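3 August 2024

Second day of moving the dye shop over to the Fitdale unit. The water there is harder than what we had, and the madder came up browner than the February batch from the same sack. Tried it again with rainwater from the butt: 6 skeins, 200 g of Rácz wool, alum mordant, same timings. Red is better, still a bit flat. Will add a pinch less chalk next time and write down the exact amount, which I failed to do in February.

Bayu Lumbantobing brought over the Hornix kettle. Element works, thermostat reads high. Taped a note to the lid.

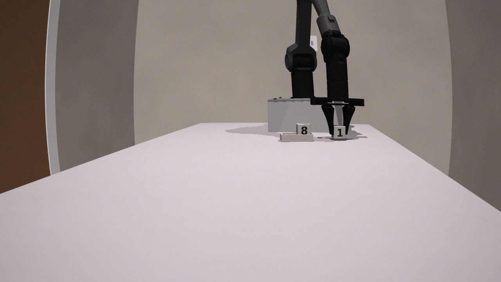
Layout for the sorting room is still open. Bayu wants the wet skeins to come in by the yard door and go straight to the racks, with labeling after they dry. I would like to label before, because the weld and the onion skin look alike once they are damp. We agreed to keep one long, pale table with nothing on the near part and the middle, so a whole lot can be laid out at once, and to push the numbered pieces and the tray together down at the far end. The surface should be matte and close to white. On the old oak bench every yellow looked warmer than it was, and lot 2185 went out a shade off for that reason.

Flititz called about the indigo order, invoice 3552. They can send the powder now and the reduction agent later. Told them to hold both.

To do: strip the scale from the small pot, test rainwater against filtered tap on the same wool, find the lid for the weld bucket, move the shade cards out of the sun. Indigo vat stays covered until the order comes in.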